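2020-04-16

Slept badly, got up early, decided the kitchen cupboards had to be dealt with. I don't know what came over me. I'd only gone down for a cup of tea, and I opened the tall cupboard for the sugar and a cake tin slid out and got me on the collarbone, and that was that. Everything out! Every shelf, every corner, the bit above the fridge, the awful low one by the oven that you have to lie on the floor to see into.

By nine I had no worktop left and was stacking things on the stairs. We've been in this house six years and I found a box still taped shut from the Dunatton flat. Inside it: a fondue set, three egg cups, the good scissors (I accused Rogério of losing those scissors, and I was not nice about it) and a bundle of birthday candles wrapped in a takeaway menu. I rang him to confess about the scissors. He said he'd known all along that it wasn't him and he'd been waiting for this phone call since the move. Then he wanted to know if he could have the fondue set, so I've put it by the front door with his name on and he can collect it when we're all allowed to go anywhere.

The lids were the worst. I must have had 34 of them by the end, and I sat on the floor with the lot spread round me trying each one on each tub like some sort of sad card game. A lot of them belonged to nothing at all. Where do the tubs go? I've a theory that they all end up at Aarne's, because every time he comes for Sunday lunch he leaves with the leftovers and I've never once seen a tub come home. I shall raise it with him in December when he wants mince pies.

Kept: the big blue bowl, Mum's rolling pin, the pie dish with the chip (it's a small chip), the jelly mould, which I have never used but which makes me happy. Not kept: the two frying pans with nothing left of their insides, the garlic press that only presses half the garlic, a whole family of chipped mugs. They're in a crate in the shed for now. The charity shop on Whitelaw Road is shut like everything else so the shed will have to put up with it.

Stopped at eleven for toast and a proper sit. Siyabonga rang from next door but two, through the window really, he was standing on the pavement with his phone to his ear and waving at me. He's painting his hall. He's got as far as the first coat and hates it already — it looked like oatmeal on the tin and it's come up like a plaster. I told him to give it a day. He asked if I needed anything from the shop and I said flour, if he saw any, and we both laughed for rather a long time.

In the afternoon I did the shelves themselves. Hot water, a bit of washing-up liquid, then vinegar on the sticky ring where the golden syrup lives. That ring has been there so long I'd thought it was part of the shelf. I had the radio on and the back door open and a blackbird going mad in the hedge, and it was quite a nice couple of hours, if I'm truthful, though my knees are telling another story tonight. I lined the bottom shelves with the last of that yellow paper from Skelance, which ran out just short, so the one behind the pipes has gone without. I know it's there. No one else will.

Then the putting back, which I'd been dreading. I've been strict. Baking things together at waist height, big pans down low, everyday plates where I can reach them without the stool. Anything shallow stands up on its edge now in the old toast rack idea I pinched from Rizwan, who pinched it from his aunt. It works for the baking trays and it half works for the dishes, as long as you don't shut the door too hard.

The drawers I haven't touched. There are ten of them if you count the dresser and I'm not going near the one with the string in it without a second person present.

Urho's message came through while I was eating supper out of a saucepan, all the bowls being clean and in their places and me not wanting to spoil it. He wants the recipe for the lemon thing, the one I took to his Lerari do, and of course I can't find it. I know I had it this morning. It was on the back of an envelope with a butter stain in one corner and it was in the pile on the stairs, and now there's no pile on the stairs. I've looked in the recycling twice. If it's gone I'll have to do it from memory — I'm fairly sure it was three lemons, and that the oven wasn't very hot, and after that it gets misty.

Hands like sandpaper. Must find the hand cream, which I've probably put away somewhere sensible. Bath now, then bed, and the drawers can wait until Saturday.
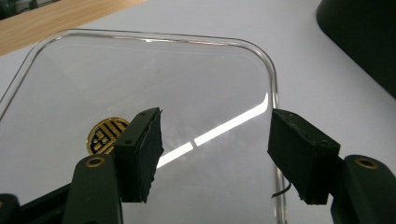
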